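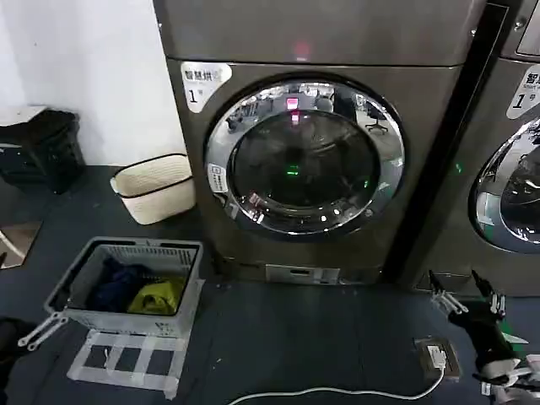
Week 3: Laundry, or why the easy chores are the hard ones

Last week we ended on dishes and left a question hanging. If a factory arm can place the same part in the same spot all day and hardly miss, why can't you buy a machine that does a load of laundry from start to finish? I love this question, and we're going to spend the whole session on it.

Start with what is already automated. The washing itself has been a solved problem for a long time. You put clothes in, the drum turns, water and heat and spin happen in the right order, and you come back later. That is a robot by any fair definition, and a great one. It got that way by shrinking the job to something that fits inside a drum. What it leaves to you is everything at the edges: collecting, sorting, opening the door, loading, moving the wet load, unloading, folding, putting away.

So when we ask "can machines do laundry yet?" we need to say which part. Please use these names in your write-ups so that we're all talking about the same thing.

Fetch: find the basket and get to it.
Open: get the door open far enough to work through.
Load: move the clothes from basket to drum, all of them, with no sleeve left hanging out.
Run: close the door, pick a cycle, start it.
Unload and fold: we'll do folding in its own session (it deserves one!).

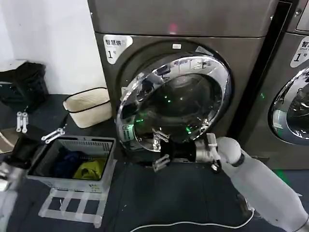 Notes by Nithin Rai
Course lead: Kavitha Kaimal, Akton Hall

Look at the open step first. A round door on a front loader swings on a side hinge, so the hand has to follow an arc. People do this without thinking, partly with the wrist and partly by shuffling their feet. An arm on a fixed base has to do the whole arc by itself, and it may run out of reach before the door is wide open. A mobile base can help, but now two things are moving at once and small errors in each one add up.

Then there's chrome. A polished, curved door ring is a mirror, and with the door swung open it reflects a bent version of the room. Dark glass is nearly as bad. Depth cameras often fail on surfaces like these, either returning nothing or returning a distance to something that isn't there. When you plan your own test, put a shiny object in it early. You will learn more in one afternoon with a shiny object than in a week of matte blocks.

Loading is where I get really excited, so bear with me. A shirt has no fixed shape. Pick it up by the collar and it's one thing, pick it up by the hem and it's another, and if it's bunched in a basket you can't tell which you've got until you lift it. A basket with one dark blue piece and one yellow-green piece is about as kind as this problem gets: the colors separate well, and there isn't much to tangle. Now swap the yellow-green one for a second dark blue one. For you nothing has changed. For a vision system the line between the two garments may have just vanished.

A two-finger gripper is a fair tool here, by the way. Students always want to start with a five-finger hand. Two fingers can pinch cloth well, and pinching is most of what loading needs. The trouble comes at the drum, where the arm has to reach past the lip, let go, and come back out without dragging the cloth with it. Watch for this in every demo clip you're shown. Plenty of clips end at the letting go.

Some numbers to argue with

The Waslow practice set, which you'll be using for your projects, has 700 load attempts in it, 500 with a person steering the arm and the rest with the arm running on its own. The set was put together for this course, so treat it as a teaching tool. Of the attempts where the arm ran on its own, 140 got every garment fully into the drum.

Work it out: 140 out of 200 is 70 percent. Is that good? As research it's exciting. In a home it means that three loads in ten need you to walk over and fix something, and if you have to stand nearby anyway, you may as well have loaded the machine yourself. On a shop floor it might be different, if one person can look after several stations and the fixes are quick. We'll split the room and have each side make the best case it can.

Before Thursday

Read the Iyengar handout on grasping cloth. Skip the math in the second half if you haven't had linear algebra, but do read the part on edges and corners.

Do one load of your own laundry and write down every separate thing your hands do between picking up the basket and pressing start. Go slow. Most people's first list is far too short. Did you hold the door with a hip? Did you push the clothes down with your palm? Did you fish a sock out of the rubber seal? Put it all in.

Pick one line from your list and write half a page on how you'd get a machine to do it. You may change the room (move the basket, tape a spot on the floor, prop the door), but say what you changed. Changing the room is a perfectly good engineering move - warehouses do it all the time - and it only becomes a problem when a report leaves it out.

If your group has signed up for the Nevex arm, check that the gripper pads are clean before you start. Lint builds up fast and the grip gets worse little by little, so you'll blame your code.

My own answer to the big question, for what it's worth: the run step is done, the open step is close in a room set up for it, and the load step works often enough to be thrilling to watch. Fetching a basket from an ordinary messy bedroom is still a long way off. Come ready to disagree with me.

Questions about these notes: see Nithin Rai, Akton Hall | Course materials for enrolled students | Back to top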